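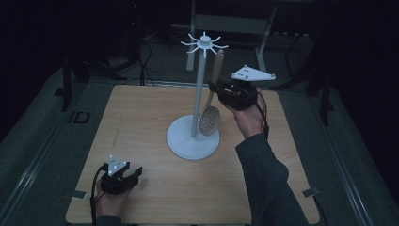
Stustier Household Handling Project
Progress report to the Venine Fund, equipment and planning
June 23, 2022
Prepared by Jairo Huanca

Summary

The project is on schedule for collection and behind on purchasing. The table station is in daily use with two hand-held grippers. The second station is not built, and the order for it has been held until we settle the questions under "Decisions needed" below. We have not drawn on the contingency.

Work since the last report

The kitchen tool tasks started in May. The operator holds one gripper in each hand and uses them to hang utensils on a round rack with a center pole and to take them off again. We picked this group of tasks first because the hooks are thin and close together, and small errors in hand position show up right away in the tracking data. Thin handles such as the one on the skimmer have been harder than expected. The gripper closes on them well enough, but the handle can turn in the jaws when the head touches a hook. We are trying softer pads from two suppliers before we ask for any change to the grippers themselves.

We lost three working days in May to a cable fault on the right-hand gripper. The cable was bending sharply near the wrist. It is now run along the sleeve, and the fault has not come back.

Equipment and spending

Grippers. The pair from Sotelo is working and has been paid for in full. Sotelo quotes 40 days for another pair, counted from receipt of a signed order. The price is held until the end of the next quarter.

Marker plates. These are made in house and cost very little. We keep seven spares. A plate that gets knocked has to be checked again before use, so we would like a proper fixture for that check. It was left out of the original budget.

Table and clamps. No further spending. The board is clamped at the front corners and can be taken off when a task needs a different surface. We plan to use the same arrangement at the second station.

Cables. We underbudgeted here. The original line covered one set per gripper with no replacements, and we now think each gripper needs a spare set on the shelf.

Robot arms. Villik and one other supplier have quoted for the pair of arms that will run the trained tasks. The Villik arms cost more, but the quote includes mounting plates and a service visit – the other does not. Their quote expires 21 days from the date of this report.

Decisions needed

We ask the Fund to approve moving the unspent travel money to the equipment line. It would pay for the spare cable sets and the checking fixture.

We also ask for a yes or no on the Villik quote before it expires. If the answer is no, we will request a new quote and move the arm work back one quarter.

Next period

Utensil tasks continue on the current station. The order for the second pair of grippers goes out once the transfer is approved. Floor space for the second station still has to be agreed with the building office, and a drawing has been sent to them.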